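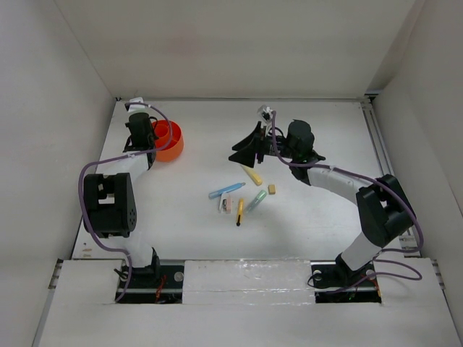

Skanlow Archive Folders

Acid-free board folders for letters, receipts and typed sheets. Board weight is 300 gsm. Each pack holds 42 folders with a center score, so the spine opens flat up to almost 2 cm.

Tabs take pencil, gel ink and highlighter. Let ink dry before filing -- the board is unsized and absorbs slowly. 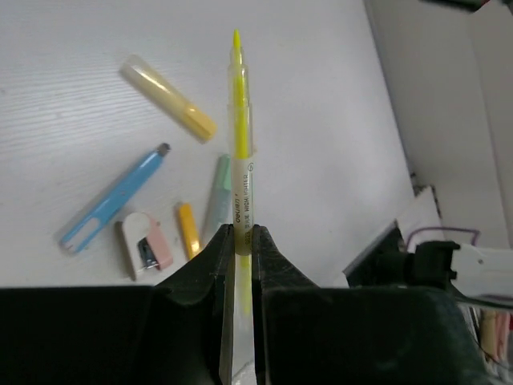

Roya Ghasemi: Pencil holds up well on the tabs. Gel ink feathers a little on the back.

Order code: 114. Ships flat.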